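Aug 5, 2019

We moved into the Silari apartment in June and I have been putting off the water question ever since. The building is on the Giltis supply, and it is hard water. The kettle was chalky inside after 2 weeks.

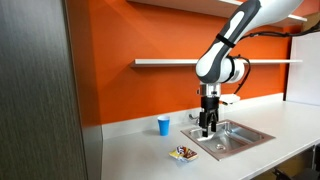 Hard water is mostly a cleaning problem. I wipe the taps with vinegar on Sundays and let the kettle soak overnight. A small stainless steel sink set into a white countertop is easy enough to keep up with, but spots show on the steel if I skip a week. A filter costs 103 and I haven't decided.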